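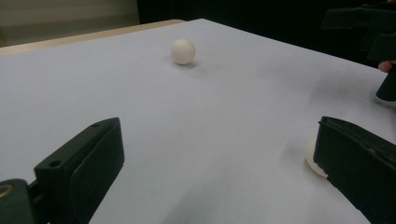

A small white ball on a table covered with white paper.

Priya Oyelaran came to our talk with a folder under her arm and put it on the chair beside her. She did not open it one time. She has directed the Itard Evening School since its second year, and she knows the contents of the folder by heart: the timetable, the list of tutors, the letters from parents who ask for a place.

The school has no building of its own. It borrows rooms in the Grareck Middle School after the regular classes are finished, and it offers homework help, reading groups and a math course to students from the neighborhood. When it started, it had 13 students. Now it has a waiting list, and this is the matter I wanted to discuss with her first.

"A waiting list sounds like success," she said. "For me it is a list of children who are told to come back later. I do not like to read it in the evening, so I read it in the morning, when I can still call somebody."

I asked her who she calls. Mostly former teachers, she answered, and sometimes parents who have a free hour. The school pays its tutors a small amount for each session. Oyelaran insisted on this from the beginning, against the advice of several people who told her that the money would be better spent on books.

"If a person is paid, even a little, then I can ask this person to prepare the lesson," she explained. "And I can ask to start at 4:30, not at 4:45. The children notice fifteen minutes. They notice it more than the adults do."

The payments depend for a large part on the Grasis Fund, which gave the school a grant of $2,000 last year and has promised to renew it in July. Tavion Pennington reads the applications for the fund. He joined us in the second half of the conversation, still in his coat, and he apologized twice for the parking.

Pennington grew up in the same district. He was, by his own account, a weak reader until the age of 10, and then an aunt began to sit with him at the kitchen table after dinner. "She was not a teacher. She worked in a bakery and she was tired," he said. "We read the newspaper, the sports pages only. I did not know that it was a lesson."

I wanted to know if this memory makes him a generous judge of applications. He laughed and looked at Oyelaran, who raised her eyebrows.

"He sent our first application back," she said.

"I sent it back with questions," Pennington corrected. "There was a beautiful page about the value of education and one line about the budget. I asked for the opposite."

They agree on most things today, but they still have one disagreement. Pennington would like the school to open a second location on the north side, where there is no evening program. Oyelaran wants first to have two tutors in every room, so that a session is not canceled when one of them is sick. Last winter she canceled four math sessions in this way, and she remembers each of them.

"I understand the wish to grow," she said. "But a family arranges the whole afternoon around us. The mother changes her shift, the older brother brings the little one by bus. Then there is a paper on the door — no class today. You can do this to a family maybe twice."

Pennington did not argue. He said only that the north side has families too, and that he will ask again in the spring.

At the end I asked what a reader can do who has no money to give but has some time. Oyelaran replied that the reading groups need adults who can listen to a child read aloud for half an hour without correcting every word. No diploma is required. There is a short training before the first session, and a background check, which the school pays for. Interested people can leave their name at the front office of Grareck Middle School on any school day until 5:00 in the afternoon.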